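Home | Installation | Cell Set-up | Perception | Planning | Fault Codes | Index

6 Configuring the sorting task in Lazaridis

This section covers the set-up of a pick-and-sort task on a two-arm cell. It assumes that the Gullura controller is installed, that both arms have been homed and that joint calibration has been completed (section 4). Readers upgrading from an earlier release should delete the old task cache before starting.

6.1 Registering the wrist view

The grasp checker compares each wrist image with a stored mask of the gripper's own fingers. Pixels inside the mask are ignored by the object detector. A mask recorded with the fingers open cannot be used for the closed state.

1. Open Perception > Wrist > Self-mask.
2. Select the arm to be registered. Leave the other arm enabled but idle.
3. Command the gripper fully open and press Capture.
4. Place a pen or marker upright between the fingers and close the gripper at low force.
5. Press Capture again. The checker stores the closed mask and the contact width together.
6. Repeat for the second arm. 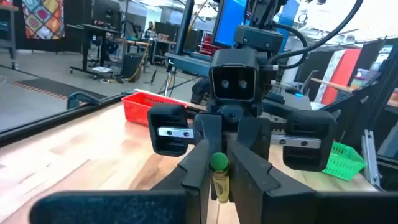
Figure 6-1. Wrist view with the fingers closed on a yellow object with a green cap. The opposite gripper is open.

Note: The opposite arm will often appear in the wrist view. Set Other arm to "Modelled" so that the planner draws its position from joint data. With the setting at "Unknown", the detector may report the second gripper as an obstacle and hold the task with code 602.

CAUTION: Keep hands clear of both grippers while the masks are being captured. The Capture button does not disable motion.

6.2 Defining the drop regions

Drop regions are drawn on the fixed camera image and projected on to the table plane. Colour alone is a poor key where a basket and a background item share a hue, so each region must also be bounded.

1. Open Perception > Fixed > Regions.
2. Draw a polygon round the rim of each basket. Do not include its reflection on the table.
3. Draw one pick region round the loose objects.
4. Draw the table boundary just inside the far edge. Anything beyond it is excluded from detection.
5. Save the layout and run Check Regions.
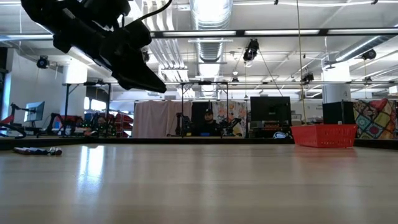
Figure 6-2. Fixed camera view: red basket at right, pen-like objects at far left, arm raised over the table.

Note: On glossy surfaces, bright reflections may be returned as long thin objects. Raise Minimum height to 3 mm and run the check again. If false detections remain, draw an ignore region over the affected area.

6.3 Planner settings

Set these values before the first run at speed.

Node limit: 1,756
Retry seed: 111
Arm priority: Alternate
Shared zone: Locked

With Shared zone set to Locked, one arm waits outside the zone until the other has left it. The Free setting is reserved for tasks that have passed the dual-arm dry run in section 7.

CAUTION: Changing the table boundary clears the shared zone. Redraw the zone before enabling motion.

Section editor: Melina Ververidis
Gullura Documentation, Nistdale Road, Werurville | Contact support | Copyright Gullura | Back to top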